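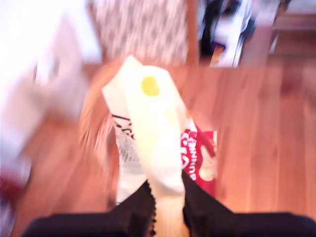

Brurkwood Pantry Shelf: Frequently Asked Questions

Storage and packing of dry snacks, shared kitchen. Revised in October.

What can be left on the shelf?
Sealed dry goods: crackers, cookies, chips, cereal, dried fruit. Boxes, plastic bags and paper bags are all accepted. Anything that needs refrigeration goes to the Edmont kitchen, second door past the stairs.

Do I have to take snacks out of the original package?
No. Leave printed packages as they are so that the ingredient list stays with the food. If you move something to a plastic tub, cut out the ingredient panel and tape it to the lid.

How should an opened bag be closed?
Press the air out from the bottom up, fold the top over twice, and clip it. A single fold opens again within the hour. Rubber bands are fine on paper bags but tend to split thin plastic.

And an opened box?
Check for an inner bag first. If there is one, fold and clip the inner bag, then close the box. If there is none, put the contents in a zip bag and return the zip bag to the box.

How long do opened items stay?
Crackers and chips: 2 weeks. Cookies: 3 weeks. Cereal: 4 weeks. The count starts on the day written on the package, so write it. Undated open items are removed at the next sort.

What do the round stickers mean?
Green is free to anyone. Blue is reserved for a group — ask before taking. Stickers go on the front of the package, near the top, clear of the date.

Where does sorting take place?
On the large table. Wipe it down before and after. Crumbs collect in the seams between boards and a cloth only pushes them deeper; use the flat brush from the Olszewski drawer, working along the seam.

What order do things go into the bins?
Boxes first, upright, with the printed side facing out. Soft bags go in front of the boxes or on top of them. Never put a box on a bag of chips. Each bin holds up to 26 pounds; the Erkevar bins have a lower rim and should be filled only to the line.

Can I leave something with nuts in it?
Yes, in the bottom bin only, sealed. Opened items containing nuts have to go home with you.

A package has a torn corner. Keep or discard?
If the inner bag is intact, keep it and tape the corner. If the food itself is exposed, discard it.

Can empty boxes be recycled here?
Flatten them and stack them beside the paper bin. Plastic inner bags go in the trash.

Who do I ask about anything not covered?
Lama Abu Hammour keeps the shelf list. Leave a note in the tray by the door, with your name and the bin number.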